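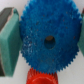
Gear insertion: what do you count as a good run?
Board: Assembly and Small Parts

pegleg_ot
Posted in General Practice

We are writing house rules for our gear task and I want to hear what other people do before we lock them. The setup is a big blue gear and a small red one on shafts. The arm has to seat the gears so they mesh. Right now each person on the team scores it by eye and the scores don't agree.

My draft so far:
Gear is all the way down on its shaft.
Teeth are engaged, checked by turning one gear by hand after the arm has backed off.
No contact between the fingers and the neighboring gear.
Two tries per run, then it is a fail.

What am I missing?

marl_bench
Replying to pegleg_ot

The third rule is going to hurt you. With parts this close together the pads will brush the neighbor now and then, and you can't always tell from the wrist camera. We had the same rule on the Drolline cell and people spent more time arguing over video than running the arm. We changed it to "no contact that moves the neighboring gear." Much easier to call.

tomasz_k
Replying to marl_bench

I disagree. Contact is contact. If you let it slide in the rules, you end up with a policy that leans on the neighbor to find its position, and then it fails when the neighbor isn't there. Keep the strict version and log the unclear ones separately.

marl_bench
Replying to tomasz_k

Fine if you have somebody to go through the unclear ones. We didn't.

pegleg_ot

Good points on both sides. I may keep two columns, one for touched and one for moved.

Next question is part wear. I want a rule for when a gear gets swapped out.
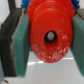
The red ones pick up white scuffs on the face, and I don't know if that matters for anything except the camera. The teeth are what I care about. Do you replace on a cycle count or on condition?

Nobuhle Buthelezi
Replying to pegleg_ot

Condition, with a count as a backstop. Our written procedure at Clelell says pull the gear and check teeth and bore every 3,000 cycles, or right away if it binds when turned by hand. Face scuffs are cosmetic and we leave them alone. We do write down which gear was used in which run, by a number marked on the back. I would put that in your rules before anything else on the list. Without it you can't tell a worn part from a bad policy.

tomasz_k
Replying to Nobuhle Buthelezi

Agree on the numbering. I would not call scuffs cosmetic if the policy runs on camera images. Swap in a clean gear and the numbers can shift. Test both and report both.

Nobuhle Buthelezi
Replying to tomasz_k

That is fair. We use force for the last part of the move, so it never came up for us. For a vision-only setup I would note it.

riverbed9

Check the pads too. Everyone has a rule for the parts and none for the fingers. Soft pads wear where they press on the rim and the grip point drifts. I wipe them at the start of each shift and log it when I replace one.

pegleg_ot

Thanks, all. Changes for the next draft: gear numbers logged per run, tooth and bore check on condition with a cycle limit — probably lower than 3,000 for us, our bores are tight — and a pad line in the start-up list. The touch rule stays open until I have tried the two columns. I'll post the sheet in July.

marl_bench
Replying to pegleg_ot

Put the turning check in as a fixed amount, one full turn of the large gear. Ours just said "turn by hand" and half the crew gave it a nudge and called it good.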